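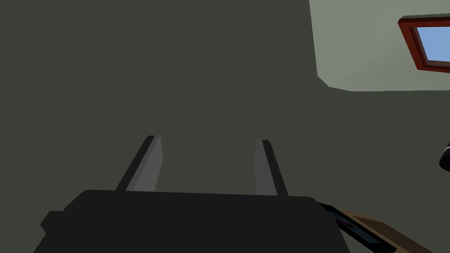

Honinbridge, September 9, 2018

Progress report to Bulivero: household chores in simulation

Work this period stayed on picking up and holding glassware in the simulated room. We ran 1648 trials. Opaque cups are mostly fine. Frosted and clear glasses are slower, and the grasp still drifts low on the glass.
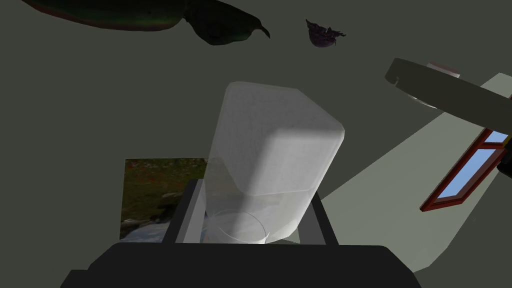 Mi-kyung Chae would not call this a chore yet, and wrote that a person clearing a table never stops 11 seconds to think about one glass. She wants drops reported separately from timeouts. We will do that from now on.

Counter clearing started late. Small items and cable are the weak spots — the planner treats a coil as one solid thing.
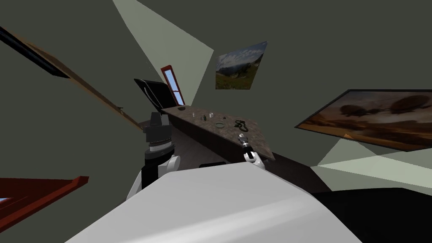 Countertop with small items and a coiled cable, simulated room.

Two of the nine chores on the Grarken list now run start to finish without help, both of them simple moves.
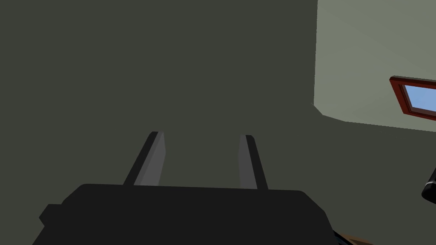 The other seven need a person to step in at least once. We expect to have wiping and stacking results by December. Ellis has the trial logs.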